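Barkness Home Notes
Kitchen > Bottles, cans and shelves

Do you need a drinks shelf? Some doubts, and a few tips that held up

January 16, 2024
By Houda El Khatib

Every winter the same advice goes round. Clear out a cupboard, buy a little two-tier shelf, line up your bottles on it and you will mix your own drinks, throw less away and feel like a grown-up. I have read it in three newsletters this month. I don't believe most of it, and I've had bottles out on a table for long enough to have an opinion.

The claim I doubt most is that you use what you can see. You use what you like. The blue stuff you bought for one party will sit in plain view for as long as it would have sat at the back of a cupboard, only now you have to dust it.

Sorting by color

Skip it. It looks good for an evening. Then somebody puts the amber bottle back next to the blue one and you're moving glass around on a Sunday to please a stranger on the internet. Sort by what gets opened most. Tall things go at the back or on the ends, short things at the front. If you have to lift one bottle over another to reach it, one of them is in the wrong place.

Bottles on their sides

Wine with a real cork can lie down. I wouldn't do it with anything else. A screw cap that has been opened and closed forty times is a cap I don't trust, and sugar syrup under a shelf board is a miserable thing to scrape off. The same goes for bottles leaned at an angle because it looks relaxed. One knock of the table and they slide. If the shelf is too low for your tall bottles, stand them on the tabletop.

Light and heat

The shop answer is a tinted bottle or a UV sleeve. Warkell sells a set of sleeves for $48 and I can't see what they do that a darker corner won't. Spirits put up with a lot. Juices, syrups and anything based on wine do not, and once open they belong in the fridge, whatever the styling photos tell you. Milky or yogurt-type drinks need even less discussion: read the label, and if it says keep cold, they don't live on a table.

Cans

Cans are the one thing I'd keep close to hand, as they stack, they don't leak and they tell you what's in them. Two rules. Wipe the top before you open it, since lids collect dust like any other flat surface. And don't put a half-finished can back on the shelf with something balanced over the hole. Pour it into a jar with a lid and chill it, or finish it.

Limes

A bowl of limes is the part of this fashion I nearly approve of. They last a week or so at room temperature and then go hard and brown from the stem end. In the fridge, in a closed bag, you get several weeks. So buy fewer, or put out a few and keep the rest cold. I have tried the trick of storing them in a bowl of water and found it awkward and slimy, though Ilham Ouali still swears by it.

How much the shelf can take

Look this up before you load it. The Lamrani two-tier I have at home came with a leaflet that gives a figure for the whole unit and none for each board, and that's no use at all. Full glass is heavy. I keep the heaviest jars directly over a support and leave the middle of the upper board for light cartons and small bottles. If the board has a visible dip in August that it didn't have in spring, take something off.

Plants

A small pot among the bottles is fine if you remember that you'll be watering it over wood. Use a saucer.

Bottles and cans, on the table and on the shelves:

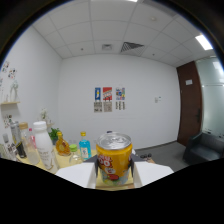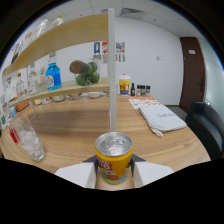
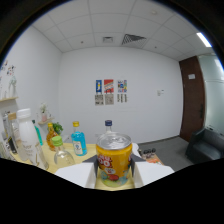
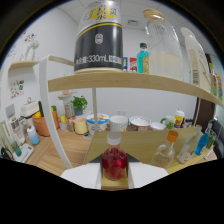 Fermín Quiroga wrote in to say I was being unfair to the whole idea. He keeps about 40 bottles on open boards, sorted by color, and says he has never once had to hunt for anything. He did agree about the caps. After a bottle of grenadine let go over a stack of napkins, he started running a strip of masking tape around the neck of every opened syrup with the date written on it, and he throws out whatever he can't remember opening. As for the lime water, he tried it for a week and went back to the bag.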